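Teleoperating in sim: notes on pace, resets and what counts as a demo

I have been recording demonstrations in simulation since August, after most of a year doing the same thing on a real arm. Several people have asked how the two compare, usually right before they have to choose one. These are my notes. They are about the operator's side of the work. Training gets its own post when I have results I trust.

The setup first. The scene runs in Virameo on the workstation under my desk. The operator holds a small leader arm, and the simulated arm copies its joint angles. A trigger on the leader closes the gripper. A foot pedal starts and stops an episode, and a second pedal throws the current one away. The recorder is Parnerier, which we already used on the real arm, so the logs from both come out in the same layout. That saved more time than anything else on this list.

Control runs at 50 Hz. Rendering is slower, 25 frames per second per view, and the recorder stamps each frame against the nearest control tick. For a while it stamped against the previous tick, which put a small lag between the action and the picture. You could not see it in playback. Hortensia Barrientos found it by plotting the trigger value against finger position in the wrist view, and the two curves were offset by the same amount in every episode. We fixed the stamping and rewrote the old logs with a script. If you have a recorder of your own, make that plot before you collect anything.

The biggest difference from real hardware is that there is no weight in your hand. On the real arm you hear the motors load up and you see the wrist sag a little. In sim the leader arm feels the same whether the gripper has hold of something or is closed on air. New operators squeeze too long. They close the trigger, doubt it, wait, and then lift. The pause goes into the data and the policy learns to pause. We tried a tone when both fingers report contact, and the pauses got shorter after that. I would still like a force cue, but the leader has no motor on the trigger and I am not adding one this year.

Depth is the second problem. On a flat monitor everybody approaches too high and then comes down in steps. Beatriz Patrício records with the wrist view large and the overhead view small, and her approaches are much smoother than mine. I do the reverse out of habit. We left it as operator choice and log the layout with each episode, in case it matters later.

Resets are where sim wins. One key, and the objects drop into new poses. On the real bench a reset meant getting up, and by late afternoon my random placements were not random at all. They were wherever my hand landed. The sampler has no such habit. It does have its own faults, though. It will happily put an object where the arm cannot reach, or start two objects inside each other so they fly apart on the first physics step. I reject those before the episode starts with a reach check and 2 seconds of settling time with the arm held still.

Irregular objects deserve their own paragraph. Boxes and cans teach the operator nothing after the first hour. The Carrasco object set has a number of shapes with no obvious grasp: lumps, loops, thin parts sticking out of thick ones. The collision mesh matters a great deal for these. A convex hull closes up every hole in the shape, so a finger that looks as if it should pass through a loop stops dead in empty space. Convex decomposition is better, but thin parts come out fatter than they look. I now check each object by driving one finger slowly along its outline with the collision geometry drawn on top. It takes a few minutes per object and I skip it at my peril.
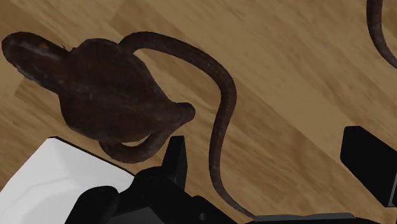

Bredudora Teleoperation Group

With a long, thin strand running down between the fingers like that, the first question is what the operator wants to grab. Closing on the strand is tempting, as it sits between the fingers already. The body is wider and gives the pads something to press on. Both are legal in our task sheet, and early on we mixed them freely, with the result that the trained policy went for a point halfway between and got neither. The sheet now names one grasp region per object. Operators may differ in how they get there.

On keeping or discarding: we have 307 episodes marked as kept at the moment. A fumbled first grasp stays in if the operator recovers without leaving the object. A dropped object ends the episode and goes in a separate folder, which nothing reads yet. Episodes where the physics did something silly are deleted outright, and I note the object name so I can look at its mesh.

Session length is shorter than I expected. My own path lengths creep up toward the end of an hour, and the approaches get lazy – wide arcs, late wrist rotation. I stop there and do something else. Beatriz lasts longer.

Still open: whether to replay the leader trajectories with small changes to object pose and keep the ones that succeed. It works for the simple shapes. For the loops and thin parts most replays miss, and the ones that survive are all nearly the same as the original. I will try it again once the meshes are cleaned up.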